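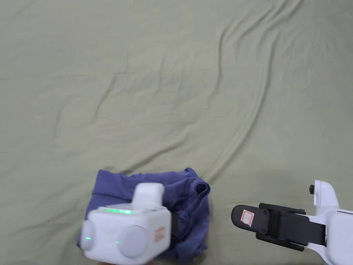 Hand-held grippers and a shirt at the folding table, Sturisbridge.

Prudeo is looking for people to take part in its open day at the Sturisbridge workshop on a Saturday in August. You will handle clothes with a pair of hand-held grippers, first with help and then by yourself. The recordings are used to teach robots to fold laundry.

Each session lasts 3 hours, breaks included. You get a short demonstration, a practice run and then your own turn at a table. We have 100 places. You must be 18 or over and able to use both hands for light work. No technical knowledge is needed. Please wear flat shoes and leave rings and bracelets at home.

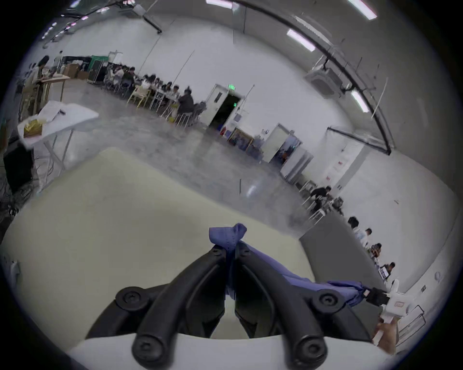
Picking up cloth with the two fingers of a gripper.

Visitors who only want to watch are welcome from 2 pm. Dwight Hiebert will give a talk on the Prallard folding project at 4 pm and take questions afterwards. Tea and water are free. Lunch is not provided.

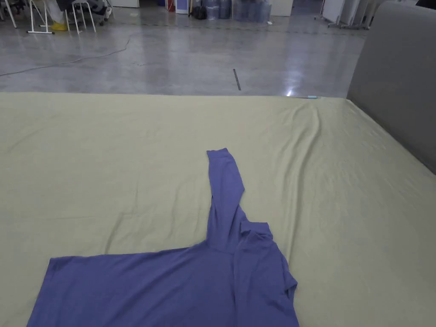
One participant from our Hjaltested day wrote to us that the sleeves took her longest and that she would have liked more practice before her own turn, so the practice run is now twice as long.

To apply, send your name, a daytime phone number and your preferred session (morning or afternoon) to the Prudeo office, quoting reference 461. We reply to all applications by email.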